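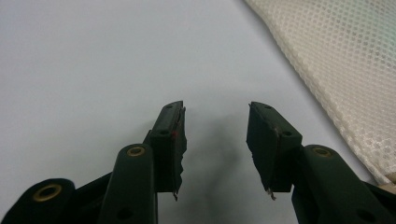

Wultia Soft Goods Set - read me first

Hello, and thank you for downloading this. Wultia is a collection of short recorded examples of people handling cloth with hand-held grippers, gathered so that a policy can learn the same work from them. We put it together at Brovano over one long September and a good deal of the winter after it, and this file is meant to tell you what you have, how it was made, and where we think you should be careful. I tend to go on a bit, so if you only want the folder layout, skip to the part called What is in the folders.

Last edited Sun 2 February by Osvaldo Arruda.

Why cloth

We started with boxes and cups like everybody else, and our first policies got pretty good at them. Then Jailson Brito brought in a pile of fabric things from home and the whole setup fell to pieces in an afternoon (a wonderful afternoon, I should say - we learned more from it than from the month before). Cloth folds where you don't want it to, it slides on the table, and the edge you need is often lying flat against another layer. So we dropped the cups and have been recording fabric ever since.

What is in the folders

There are 1000 episodes in this release. Of those, 312 are bag episodes and the rest are split between mesh pieces, towels and napkins. Each episode is its own folder, and inside it you will find the video streams, the gripper poses, the finger opening widths, and a small text file called notes. Please do read the notes! They are written by whoever was wearing the grippers, usually right after the take, and they say things like "lost the top layer twice" or "left hand late." We have found them more useful than any score we tried to work out by hand.

The episodes are numbered in the order they were recorded, and we have left the numbers alone even where a take was pulled. If you see a jump, that's why.

How an episode is recorded

The operator puts on both grippers, waits for the tracking to settle, and begins with the fingertips resting near the item. One gripper is for the left hand and one is for the right, and the work is split however feels natural. We gave people a goal in plain words ("open the bag," "fold the mesh in half") and then kept quiet. Some people pin with the left and pull with the right, others do it the other way around, and a couple of them switch in the middle of an episode. We kept all of it.
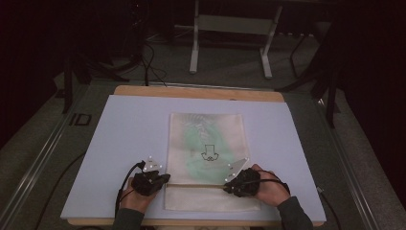 Bags turned out to be the part we fussed over the most. The mouth of a cloth bag is just a thin line when the bag is lying flat, and the fingers have to find one layer and leave the other behind. Our advice to operators was to go in slowly from the near side, one hand to each side of the opening, and to feel for the layer before closing. In the pose data you will notice a lot of small back-and-forth motion just before the grasp. Please don't smooth that away. Gudlow, our own first training run, was trained on smoothed poses and it grabbed both layers nearly every time. Dantas, the second run, used the raw ones and did a great deal better on the same bags.

Things to watch out for

Fingertips wear. The gripping strips take a beating from fabric, and friction changes over the life of a pair. We swapped tips about every 300 episodes, which in hindsight was too seldom. The swap points are listed in tips.txt, and if you are studying grasp force or slip you will want to split your data there.

Pale cloth on a pale table is hard on depth. We left those episodes in on purpose, but you may want to hold them out at first and bring them back once the rest is working.

There were 6 operators, all right-handed. We are sorry about that and would love to add some left-handed folks to the next release.

Tracking drops out now and then when a hand turns far over. Dropped stretches are marked in the pose file with a zero in the last column, and we have not filled them in.

Using it and writing to us

Use it for research and teaching as you like, and please pass this file along with any copy you share. If you find a broken episode, send Jailson the episode number and a line or two on what went wrong. He keeps the list of fixes and is very quick about it, much quicker than I am.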